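A few people asked how I got my old bread maker going again, so I'll put it all in one place. Long thread.

It's a Petel, bought second-hand in Wondutcombe. It had made a loaf every other night for years. In August it started coming out with a brick: flour on top, wet paste at the bottom.

The motor was running. I could hear it. The paddle wasn't turning, or it turned for a bit and stopped once the dough got stiff.

First thing to check is the paddle itself. Mine had a worn hole where it sits on the shaft, so it slipped under load. A new one was cheap and made no difference at all.

Second thing is the pan. Turn it over and try the shaft by hand. It should move with a bit of drag. If it's seized, that's baked-on dough in the bearing, and a long soak in warm water may free it. Mine was fine.

So it had to be underneath. Unplug it, let it cool, take the pan out, turn the whole thing upside down on a towel. Crumbs will come out. More than you think.

The base on mine is held on with 4 screws, and one was under a rubber foot. I spent most of an evening looking for that one. Check the feet first.

Take a photo before you move any wires. I didn't, and had to work one of them out from a scan of the Savent manual, a different make with a very similar layout.
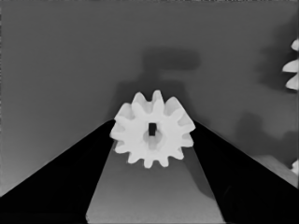

Drive on these is simple enough. Small motor at one side, belt across to a big pulley under the pan. The belt on mine had gone shiny and slack, and there was black dust all over the inside of the base.

Measuring a stretched belt is a nuisance. Don't lay it flat and guess. Loop a piece of string round both pulleys, mark it, then measure the string. Buy to that length or very slightly under.

I rang Lockyer, the spares place by the station. They had two that might fit and let me bring back the one that didn't. Paid £2 for the belt, which is less than the bus fare there and back.

Fitting it: hook it over the small pulley first, then walk it on to the big one while turning the big one slowly. Don't lever it on with a screwdriver – you'll nick the edge and be doing this again by Christmas.

Brush out the dust while you're in there. Keep water well away from it. I used an old pastry brush and then the hoover on low.

First loaf afterwards was a plain white, 75 minutes on the quick setting. Good rise, bit pale. The second was half wholemeal on the long programme and that came out properly brown.

Someone in the replies asked about heat. I put a probe in the crumb at the end and got 85, so I gave it a few more minutes. I like it a bit higher than that for wholemeal.

Stiff doughs are what wear the belt, I think. I now add the last spoonful of water early if the mix looks dry, and scrape the corners down once. Rye I do by hand.

If yours trips the electrics or smells of burning, leave it shut and take it to a repairer. All of this is only for a machine that hums and doesn't mix.

I've still got the old paddle if anyone nearby wants it for the same model. Slightly worn hole, non-stick coating is good. Collect from Wondutcombe.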